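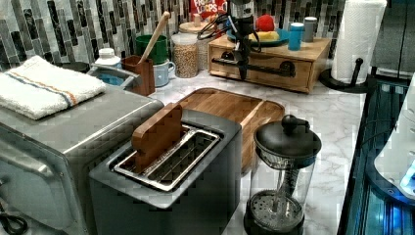
Page 2

What went wrong with the toast task
Student project report, Jingyi Hao and Tõnu Strazds
Supervisor: Shuzhen Dai

Okay, so the plan was simple. Get the arm to pick up a wooden "slice," put it in the toaster slot, and take it out again. We called our controller Jerov (Tõnu's pick, don't ask me) and by Mon 10 May it had done the whole thing 50 times in simulation without a hiccup. I was so ready to write the happy version of this report!

Then we ran it on the real counter. Putting the block in went fine. Taking it out was where Jerov got into trouble. The gripper came down, closed on the block, and started to lift while it was still tilted a little to one side. The block wedged against the guide wires, the arm kept pulling, and the whole toaster came up with it. I hit the stop button, the arm froze, and the toaster dropped back onto the marble with a bang that they heard down the hall. Nothing broke, but the French press was standing right next to it and that glass would have been the next thing to go.

So, the log. Our force limit was supposed to stop the arm long before that. It was in the settings file, I typed it in myself! But when we restarted after lunch the controller loaded an older file, and in that one the limit was set to 2000, the placeholder we'd used in simulation (where nothing weighs anything that matters). The arm never got anywhere near it. Line 232 of the startup script had the old path in it. That one is on me.

What we changed: the script now refuses to start if the limit is missing or too high, and it prints the value in big letters so whoever is at the keyboard has to look at it. Tõnu also rewrote the lift so the gripper straightens the block first and goes up slowly for the first bit. If the force climbs during that part, it lets go and backs off.

We also have a new house rule, which is one person with a hand on the stop button and doing nothing else. I was holding a sandwich the first time, so I was slower than I should have been.

Still open: the block sometimes leans the other way and the straightening move makes it worse. Tõnu wants to try a softer grip. I'd like to get that tested before the July demo.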